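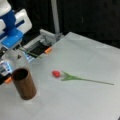 Artificial tulip

An artificial tulip is an imitation of the cut flower of the genus Tulipa, made for decoration. It is sold as a single stem or in bunches and is among the most common artificial flowers, along with the rose and the peony. The plain shape of the tulip, with one bloom on a straight stem and few leaves, makes it easy to copy.

Construction

Most artificial tulips have three parts: the head, the stem and the leaves. The head may be molded from foam or soft plastic, or built up from fabric petals. Many heads are made closed or half open, as a real tulip looks when first cut. Red, yellow, pink and white are the usual colors. Some makers leave a paler area at the base of the petals, where the head meets the stem.

The stem is often a wire covered in green plastic, which lets the buyer bend it or shorten it with wire cutters. Leaves are narrow and usually join the stem in a pair. On real tulips the leaves grow from low on the plant, but on artificial ones they may be placed at any height, including close under the bloom.

Display

Single stems are shown in bud vases, bottles or tall cups. A brown cup with a wood-grain look goes well with red or white heads. Because no water is needed, the container does not have to be watertight, but a light one can tip over under a long stem. Sand or gravel in the bottom steadies it.

Care

Dust is removed with a soft brush or a hair dryer on a cool setting. Plastic and foam heads can be wiped with a damp cloth. Fabric petals may lose dye if soaked. Strong sunlight fades most types, reds in particular.

Trade

Stems are packed flat in boxes. The wholesaler Derkard, based in Ostitbridge, lists tulips in cartons of 500 and offers 27 colors. Its Grukia line has foam heads and wired stems.

See also

Artificial flower
Bud vase
Silk flower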